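Warneson House - Kitchen and Tableware Group
Minutes of the meeting of Monday, August 25, 2025

Present: 6 members. The minutes from April were accepted without changes.

1. Cups
We discussed which cups to buy for the autumn season. The clear cups with the sealed lid are nice to hold, but the Zodetti price is high for us.

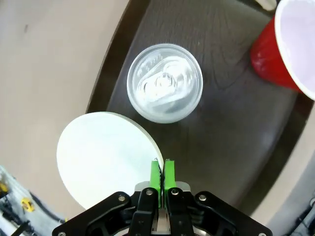

The red plastic cups are cheaper and come in packs of 100. It was agreed to order one pack and to look at the clear ones again when the 80 we still have are used.

2. Trays
Each guest setting is a dark brown tray with a cup, a bowl and a can. Some members prefer paper cups for hot drinks - this stays open. Sial offers 19 more trays of the same type. Agreed to accept.
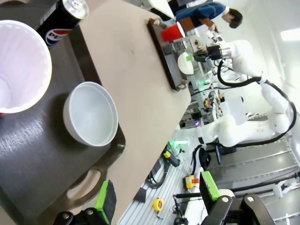

3. Laying and clearing the table
Trays go to the two sides, and cups, bowls and cans stay in the middle until they are placed. The same order is to be used in the Lolia room.
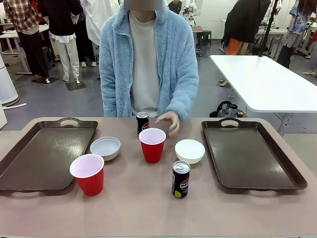

Item 3: two trays, with red cups, white bowls and Pepsi cans between them.

4. Other business
None. The date of the next meeting will be sent by e-mail.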